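Tuesday, August 19, 2025. Hardware bench, closer rig

Okay, so the Stenus door closers finally got their first proper go on the test door this morning and I have opinions. Mostly about the arm bracket. Whoever drew that template put the hole centers on the wrong side of the line, or else I read it upside down, which has happened before (see the Lyimo panic bar mess, and please don't bring it up at lunch).

Door is the heavy one, 145 lb on the bathroom scale, hung on three of the ball bearing hinges we had left from the Kinetgate job. Swings nicely by itself. No bind, no squeak, and the gap on the latch side is even all the way down now that I've packed out the middle hinge with card.

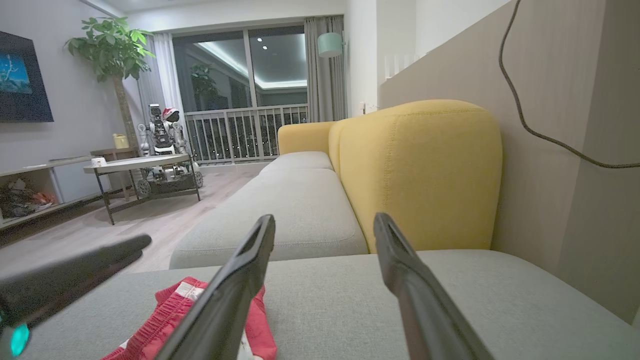 First closer went on with the spring at the factory setting. Way too lazy! It got the door to within a hand's width of the frame and then just sort of thought about it. Gave the adjuster 7 full turns and it latched every time after that, but with a slam you could feel through the bench. Backed the latch valve in a quarter turn, then another eighth, and now it closes like a grown-up. Full sweep from 90 degrees takes 14 seconds, a bit slow for a hallway but I'd leave it there for a bedroom or an office.

Second closer is the odd one. Same box, same label, and the sweep valve does almost nothing until the last bit of travel, then it does everything at once. I pulled it off and put it back on with fresh screws in case the body was twisting on the plate. No change. Setting it aside with blue tape on it, so please don't put it back on the shelf, it'll end up going out to somebody.

Harkeck latch, while I had the door up: the strike plate needs the lip bent out a hair or the bolt drags on it. I filed the first one before I figured that out and ruined the finish, sorry. Bending is much better. Two taps over the vise with the plastic hammer.

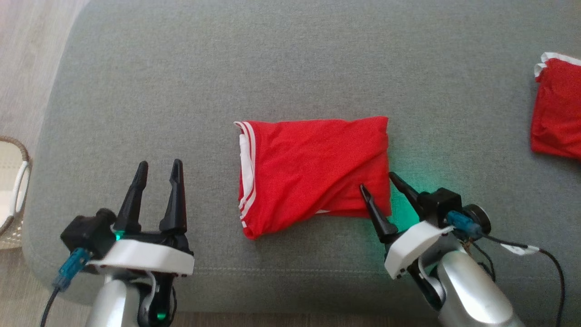
Screws. We're down to 51 of the long stainless ones and every hinge set eats a bunch, so somebody put an order in before the September doors show up. Get the square drive this time, I'm begging you, the Phillips ones cam out in oak the second you look away.

Left to do:
redraw the bracket template and tape the new one inside the cabinet door
cycle the first closer overnight on the counter
try the second closer with the arm off the first one
find the small hex key (again)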